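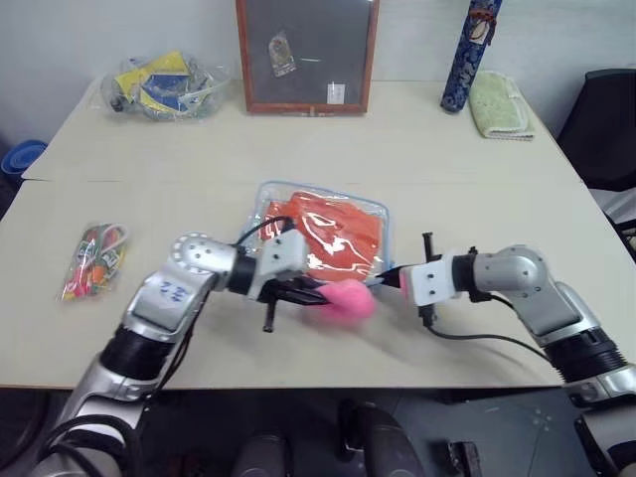
**Is the Jister two-arm kit good enough out of the box for handing soft goods from one gripper to the other?**

For slow handovers of single items it is good enough with the stock fingers; anything stretchy or bagged needs softer pads and a day or so of tuning.

## 4. Kit under review

### 4.1 What was bought

We bought the Jister kit as sold: two arms, two parallel grippers, mounting plates, one control box, the cables. Watano handled import and the first-day setup, which was part of the price. Arms came in separate crates, control box late. Mounting took a morning. The printed guide skips the step where the left and right arms get their own addresses, and we lost an afternoon to both arms answering the same command. Watano support fixed it by phone. The newer guide has the step in it, on page 2.

Cables are the weak point of the hardware. They hang outside the arm, and the run at the wrist arcs over the gripper housing (Figure 4). We tied ours down twice. The ties slid. In the end we left the loops alone and kept the planner away from wrist angles that pulled on them.

The finger pads are a seperate purchase. We tried the stock pads and a set from Peltex, a softer compound with a shallow groove. All numbers below are with the Peltex pads unless marked "stock".

*Figure 4. Both arms at the table, grippers meeting over a soft pink object. Object blurred by motion. The left fingers are closed on its narrow end. Clear pouch with a folded orange-red item directly behind; small packet of multicolored items on the left side of the table.*

### 4.2 Tasks

Three groups of tasks. Handover: pick with one arm, pass to the other, put down. Bagging: open a pouch, item in, close. Sorting: small packets moved to one side of the table by color. The handover set is the one we care about here. The other two are reported in short form in Section 5 because the kit was hardly the limit there, our policy was.

Table was left cluttered on purpose. Earlier reviews of kits in this price range used a bare table and one rigid block, and Dambrauskienė has already argued that such results say little about household goods. We agree. Clear plastic especially: glare moves as the arms move, and the wrist cameras in the kit have no exposure lock in the default driver. We wrote a patch. The vendor has it now, no word on a release.

### 4.3 Runs

We logged 1447 handover attempts over the loan-free period, meaning after our own unit arrived and the demo unit went back. Of these 167 failed. A failure is any attempt where the item touched the table between pick and put-down, or where an operator hit stop. Near misses count as successes. We know this is generous.

Most failures were late release. The giving gripper opens on a timer in the stock software, and with soft items the timer is wrong in both directions: too early and the item drops, too late and the arms pull against each other. We changed it to open on motor current at the receiving side. Better, still not great with thin fabric, where the current hardly changes when the fingers close.

Stock pads were run for 100 attempts only, at the start. They slid on anything smooth and we saw no point in going on. So the pad comparison is lopsided and should be read that way. Same operators, same speed limit, but the operators were new to the kit at that point.

### 4.4 Operation and support

Teaching is by hand guiding or by leader arms. Hand guiding is stiff near the elbow limit. The leader arms are nicer but drift when warm, and need re-zeroing by about mid-afternoon on a long day. Rainer Kleinschmidt ran most of the long sessions and kept the zeroing log, which is in the supplement.

Support answered the same day for hardware, slower for software. One gripper motor was swapped in May under the service plan, no charge, arm down for a weekend. The replacement had a diffrent firmware version than its twin and the two closed at visibly different speeds until both were flashed. Check this on arrival. There's a menu item for it under "tools", not under "gripper".

Speed: we kept to the slow preset for all handovers. The fast preset shook the table enough to move light packets, and runs done that way were thrown out before counting. Payload was never near the stated limit and we make no claim about it.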